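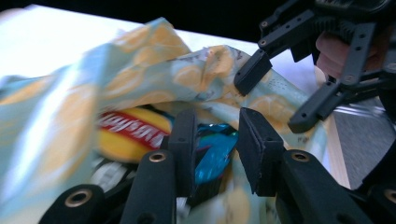 **Gaelic learners' board > Words and usage > Which "bag"?**

**peatbog_jo**
Quick one before I go to work. Doing the Stimness course (book 2, the one with the green exercises at the back) and it gives *poca* for bag. Fine. Then the audio says *baga*. Then my evening class handout says *màileid* for what looks like the same thing. Are these all just bag?? Or am I meant to know which is which. Scottish Gaelic btw, not Irish, should of said that in the title.

**tulach**
All three are bags, sort of. *Poca* is sack, soft bag, carrier bag. *Baga* is the English word wearing a hat and most people say it without thinking. *Màileid* is more your briefcase or suitcase, a thing with some shape to it. Schoolbag is *baga-sgoile* or *màileid-sgoile*, depends who taught you.

**quern16**
Would quibble with "without thinking". My gran never said baga in her life. It was poca for everything, shopping, coal, the lot. Baga is what you get from people who learnt it in a classroom.

**tulach**
Not my experience at all. Heard it from native speakers in their eighties. Loanwords aren't a learner thing, half the kitchen is loanwords.

**quern16**
In your bit maybe.

**peatbog_jo**
ok so if I say poca in class will anyone laugh

**lurgann**
No. Say poca. Nobody has ever been laughed at for poca.

I did the Irish first so for comparison – *mála* is the everyday one there, covers handbag, schoolbag, shopping bag, everything really. *Sac* for a sack. *Póca* in Irish is a pocket!! Caught me out for months. Went round telling people my keys were in my sack.

**peatbog_jo**
Oh that's brilliant. So what's pocket in Gaelic then

**lurgann**
*Pòcaid*. Accent goes the other way and there's a tail on it.

**ferrule_4**
Going to be the awkward one. Does it matter where they came from? Poca isn't some pure ancient thing either, it's related to English poke, as in pig in a poke. Scots still has poke for a paper bag, poke of chips. So quern's gran was using a borrowed word as well, just one that had been in longer.

**quern16**
Which way it was borrowed is not settled as far as I know. And my point wasn't purity. My point was what people round us said.

**ferrule_4**
Fair. I did say related.

**quern16**
You said borrowed in the next line.

**ferrule_4**
So I did. Withdrawn.

**tulach**
Old Ortner wordlist has a decent page on this if you can get it, the containers section. 15 words for bag/sack/basket/creel. Some are dead as a doornail but it marks which ones. Mine is the reprint and the accents are a mess, so check against a proper dictionary before you copy anything down.

**peatbog_jo**
Library has the Ortner but it's reference only. Is there an app? Somebody in class uses Sernex

**lurgann**
Sernex is alright for drilling once you know the word. Wouldn't learn new ones off it. It gave me the plural wrong for poca, had it as *pocas*, which, no. *Pocannan*. I reported it in May and it's still there.

**quern16**
*Pocannan* yes. Glad we agree on something in this thread.

**tulach**
You'll also see *pocaichean* in some places. Runs and hides.

**quern16**
I've never heard that one.

**tulach**
In your bit maybe :)

**peatbog_jo**
Right, writing on the card: poca = soft bag / carrier, pl. pocannan. baga = bag, general, some people grumble. màileid = case, briefcase, suitcase. pòcaid = pocket. Handbag?

**lurgann**
*Baga-làimhe*. Hand-bag, word for word. And màileid is feminine, put that on the card now or you'll be guessing later. Poca and baga both masculine.

**ferrule_4**
While you're at it, sleeping bag is *poca-cadail*. So even the baga crowd have one poca in the house.

**quern16**
Ha. I'll take that.

**moderator_hol**
Moved this from Beginners to Words and usage. Jo, the Holletti weekend people have a household vocab sheet pinned in Resources, bags are on page 4. It goes with baga, before anyone starts.

**quern16**
Course it does.

**peatbog_jo**
Got it, ta. Used poca at the shop in class tonight, teacher answered with baga, then the man next to me said màileid for his rucksack and we lost the last 16 minutes to it. Is there a word for rucksack or shall I start a new thread

**tulach**
*Màileid-droma*, back-case. New thread please, I can hear quern typing.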